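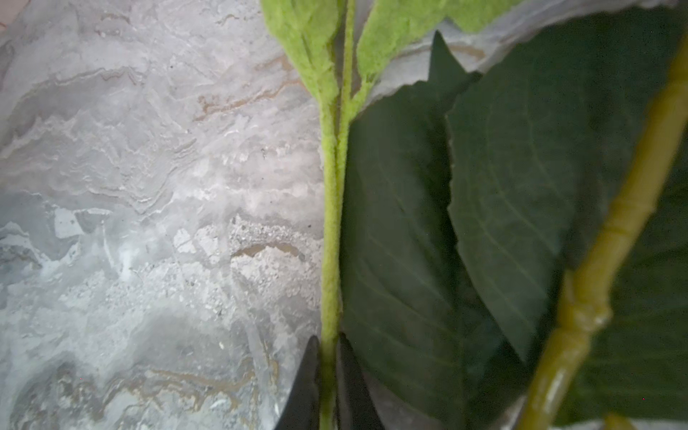

A fuzzy green stem against pale, banded stone.

10/4/24
By the arts desk

Selling donated art for charity has become harder work than it used to be. The Butness open auction, held each December, took in 70 pieces last year and sold 40 of them. The rest went back to the artists, or into a cupboard when they were not collected.

The organisers have now changed the rules. Artists can set a reserve, and if the work sells above it they keep a third of the extra. Before, they gave the whole price and got a thank-you card. Several painters had stopped giving because bidders were going home with large canvases for less than the cost of the frame.

Fliltell, the framing shop on Chae Street, will frame small works at cost if they are handed in by the end of next month. Unframed prints did badly last year. A linocut that sells for £700 in a gallery went for a tenth of that in a plastic sleeve.

The Gralto hall has been booked again. It holds fewer people than the old school but the lighting is better, and bidders can walk round the work for a full afternoon before the sale starts. Phone bids will be taken for the first time.

Last year's sale raised £1275 after costs, all of it for the children's print workshop. That paid for ink, paper and a second-hand press, but not for a tutor beyond the spring term.

Entry forms are at the library. Sculpture must be light enough for one person to lift.

Comments

inkyfingers: A third of the extra is fair. I'll put something in this year.

Marsh Lane: Will the reserve be printed in the catalogue or kept secret? Makes a difference to how I bid.

potter_62: Still waiting to get my bowl back from last time.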